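Repetibilidad en la celda Pamier: lo que anoto antes de dar por buena una serie

Sigo ordenando los apuntes de agosto. La norma interna de Trandamance pide 200 ciclos por tarea y un registro único por serie. Me parece poco para apilado, donde el error de cada pieza se suma al de la anterior. En Pamier trabajamos con 374.

La referencia de posición va marcada sobre la mesa y no se redibuja a mitad de serie. Si el contorno se desgasta, la serie se cierra y se abre otra con número nuevo.

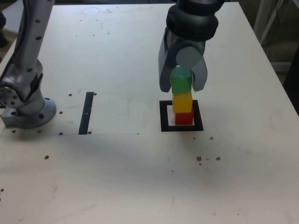
El segundo criterio es el desfase entre piezas. Se mide con la pinza abierta y retirada, nunca durante el agarre. Thaddeus Greenberg propone medir también antes de soltar; lo probé y duplica el tiempo de ciclo sin mejorar el dato.

Revisión de los tornillos de la base: cada 2000 ciclos. El manual de Paiva admite 2410, pero prefiero el número redondo.

Queda pendiente el formato del registro.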